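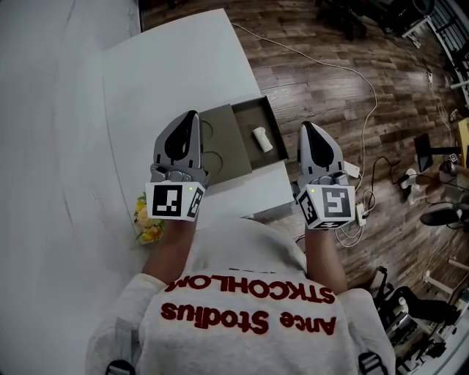

Is it worth washing a sweatshirt inside out, or is that an old wives' tale?

Araceli Campos
My aunt swears by it. I paid 80 bucks for one with lettering and it's flaking after one July.

Remedios Sebastian
Worth it. Cold water, inside out, hang it up. The dryer is what kills the print, and the dryer does not care what you paid.
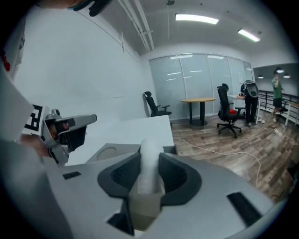
Also go easy on the detergent. The cap on my Cillow bottle holds enough for a hotel.

Virkham
I just buy black ones with nothing on them. 300 washes and no flaking. Doesn't help you, I realize.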